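Re: Budget for the second arm, and grippers
Zahira Lumbantobing, December

Khairul Halim wrote:

> I've been asked to put in a figure for next year and I'm stuck on the
> gripper line. We have the arm at Bronddale already and I can get a second
> one through the same route. What I can't work out is whether to put 2000
> against fingers, mounts and cables or whether that's silly money. The
> Jaltstead people say they spend hardly anything. Also, is a wrist camera
> worth having from the start, or can it wait until the year after?
>
> Khairul

Not silly at all, and I'm so pleased you're getting a second one! Put the 2000 in. If anything I'd defend that line harder than the arm itself, as arms mostly just sit there and work, and it's the bits on the end that eat your money.

Jaltstead do spend very little, that's true, but they pick up the same hard plastic block all day long. You're doing bags and soft stuff, same as us, and that's a different life for a pair of fingers. We went through 15 sets of pads last year at Tridthorpe. I had budgeted for two (I still have the spreadsheet, it's quite funny to read now). This year I put in for 20 and I think we'll land a bit under, mainly because we've stopped using the very soft ones that tore.

How I'd split it, going by our own orders:

Half on pads and fingers. Buy them in one go if your purchasing people will let you, because the delivery charge on small orders from Wannasri is painful.

A quarter on cables and connectors. I know it sounds like a lot. The plugs up by the mount take more knocks than anything else we own, and losing a whole afternoon to one bad lead is maddening. Get spares of each, made up to length, and label them when they arrive.

The rest on mounts and things to pick up. People forget that last one completely! Zip bags, tubs, bins, odds and ends to go inside the bags. They wear out too. A bag that has been grabbed over and over goes limp and stops behaving like a new one, so we keep a box of fresh ones and swap them in.

On the camera: yes, from the start, please don't leave it. We added ours late and had to redo the mount and re-route the cables, so we paid for that work twice over. And for bags I really don't know how we managed without it. Clear film is horrible to see from across the room, it's all shine and creases, but from the wrist you can tell whether the fingers have got hold of the sealing strip or just a fold of plastic.
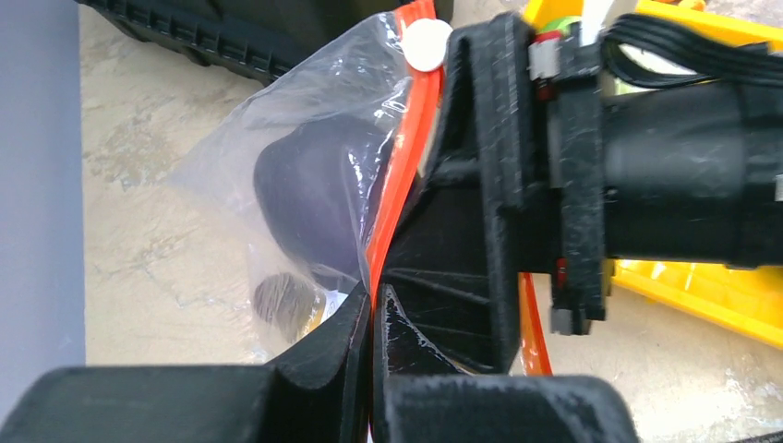

The strip is the best place to hold, by the way, if you have any say in which bags get bought. Go for a coloured one. They cost a touch more than the plain kind and I'd pay it gladly every time.

One thing I'd leave out for now is the service contract. Ask Bronddale what they've used theirs for before you sign up for a second. We let ours go and put the money into spares, and so far I've no regrets.

Happy to send you my order sheet with the part numbers taken out and the prices left in, if that helps your case. When does your figure have to be in? If it's before the end of the month I'll do it tonight.

Zahira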